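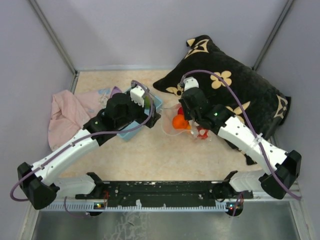 **Two-arm handling kit: supplier review, meeting 5**

July 29, 2023, Cletstead, upper workshop

Present: Margit Sipos (chair), Vusumuzi Ngcobo, Beathag Kinnear, Morenike Bako (minutes)
Apologies: Morenike Haruna

**1. Minutes of the last meeting**

Agreed with one change: under item 3, "lease" to read "hire with option to buy".

**2. Vonlow offer**

VN went through the revised quotation. The price covers both arms, the mounting bar, grippers and 26 months of support. Spare finger blocks are charged separately. BK asked whether the support term starts on delivery or on sign-off. The quotation does not say.

Action: VN to get this in writing.

**3. Trial tasks**

BK reported on soft goods and bagged items. Cloth picks are acceptable at low speed. Clear bags remain the weak point — the grip point is often chosen on a fold, and the bag slips during the lift. Vonlow proposes a software update in September. MS did not want the decision to depend on it.

Cable routing along the forearms was discussed. BK would like a second clip on each arm. No objection.

Action: BK to repeat the bag task, 31 runs, same settings, and circulate the log.

**4. Juhász alternative**

The Juhász kit is cheaper but needs a deeper bench than Jirkley can provide. Kept on the list as reserve.

**5. Any other business**

MB noted that the manual has 2 conflicting values for gripper force. To be raised with Vonlow under item 2.

Next meeting at Jirkley, date to be set by MS.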